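Kaltedow dinner plates, review after one month
Posted December 26, 2018

I bought these plates in the Kaltedow shop in Dindotville, where they had over 5 different sets on the shelf. I was looking for something simple for every day, because my old plates from Siregar were chipped on the rim and I did not like to give them to guests anymore.

The plates are round and plain in shape. They feel a little heavy in the hand, but my daughter can carry 3 of them to the table without a problem. The bottom is smooth and has not scratched my table until now.

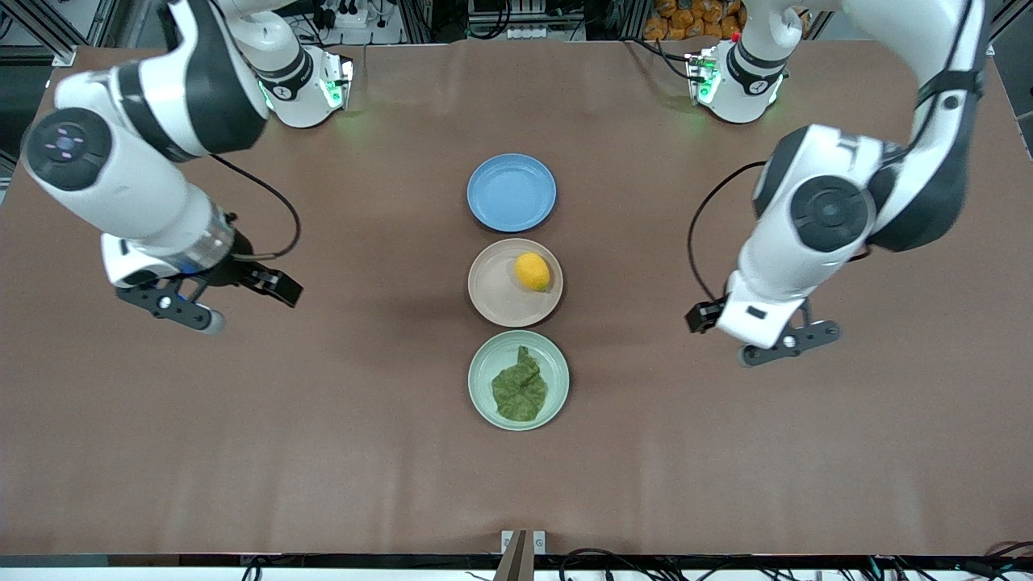

For washing I use the normal program of the machine, and the surface still looks the same as in the first week. Knife marks I can find only on one plate, and they are very light. What I like most is how they look on a brown table. With three of them in one row down the middle, you can serve bread, cheese and something sweet, and you do not need a tablecloth. Before, I always used one.

Two things I like less. The plates become quite hot in the microwave, so take a cloth. Also, the paper label was glued very strongly and I needed oil to remove it.

The price was fair for me. A friend recommended the Rerkemetti ones, but they were too deep for my cupboard. I will buy two more of these in January, if the shop still has them.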